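## 4. Planning the purchase of a two-arm table station

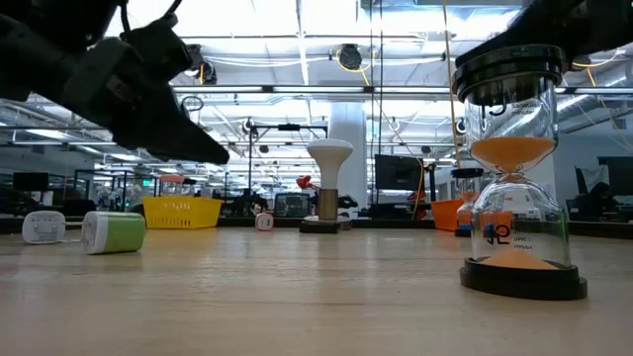

This section applies to departments ordering their first Tretlow station, or adding one to an existing room. It should be completed before any quotation is requested from Usell. Mounting and cabling are covered in Section 5.

1. Write down the tasks the station is expected to perform in its first year. State the tallest, the heaviest and the most fragile article to be handled. An hourglass held by its cap and a small cube call for different grip settings, and both should appear on the list if both are intended.

2. Measure the table and the clear space on all sides of it. Where other workstations stand behind the table, record the distance to the nearest desk that is in regular use.

3. Enter the arms, the grippers and the controller as separate lines on the budget form. Spare finger sets are ordered per gripper — a two-arm station therefore needs two.

4. Set aside an amount for handling articles. Lamps, jars, bins and baskets are charged to consumables and not to equipment.

5. Add the yearly service agreement. The charge is 1,454 per station and covers 52 weeks from the date of delivery.

6. Send the completed form to Widad Ghanem in Purchasing. Requests for the next financial year close at the end of February.

**Note:** Quotations remain valid for five weeks. If approval is likely to take longer, ask Usell for a written extension before the form is submitted.

**Note:** Table tops are not supplied. Departments may use an existing top, provided that it is level and has been passed by Refilwe Masilela.

**Caution:** Do not order glass articles until the grip force limits have been set and signed for. Breakages before that point are charged to the department.

**Caution:** Ceiling services must be checked before the mounting height is agreed. Hanging cables within reach of either arm are to be moved by the building office — allow four weeks for this work.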